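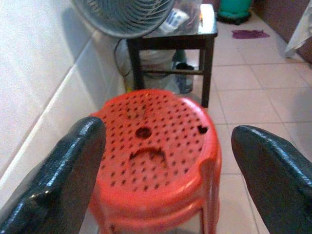
OPEN DAY WALK-ROUND: HOME HELPER ROBOT "ESTER"
Mollden demo rooms, Tuesday, first visitors at 10:00
Checked by: Chun-yin Lui
Marks: OK / FIX / WATCH

1. Floor and walkways
Tile floor, visitor side: OK. Plenty of room to stand and watch, and you get a great view of the arms from there!
Cloth on the tiles at the back of the room: FIX. Pick it up before the doors open.
Fan cord: WATCH. Keep it on the table side.

2. Table demo (tableware)
Folding table, legs locked, no rocking: OK
Fork and spoon set down flat: OK
Power strip at the far edge: WATCH. Drinks stay off this table, please, and that means the crew's water bottles too.
Arm cables free through the full reach: OK. I ran it 4 times and nothing snagged.
Comment: I could watch this one all morning. Visitors will want to lean in, so the host stands at the near corner and keeps hands back while the arms are live.
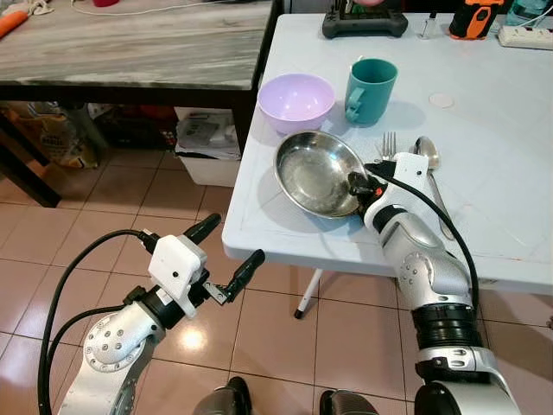 Right gripper on the rim of the steel plate, left gripper open.

3. Stool demo
Stools free of cracks: OK
Stop button reachable from the host's spot: OK, tested 2 times
Basin on top of the storage box: FIX. There's water in it, and it sits right by the fan. Move it to the floor at the back, or empty it.
Anyone working near the floor while the arms are low: WATCH. Call out first, wait for the answer, then bend down.
Comment: the younger kids from the Nenonville school are going to love this (the stool is their height!). Seat them behind the tape. 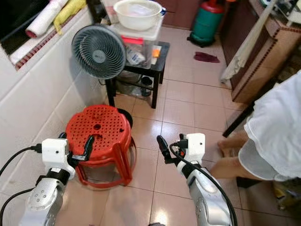 4. Gas cylinder at the back wall
Upright, valve closed: OK
Keep visitors on the near side of the stool. No bags piled against it.

5. Before opening
Group size on the sign-up sheet: 50 for the day, split by the hour
Spare batteries charged: OK
Both FIX items cleared: initial here ____

Recent checklists
Dalisay kitchen demo, walk-round
Ester, arm cable check, March
Mollden front entrance and parking
Host notes for school groups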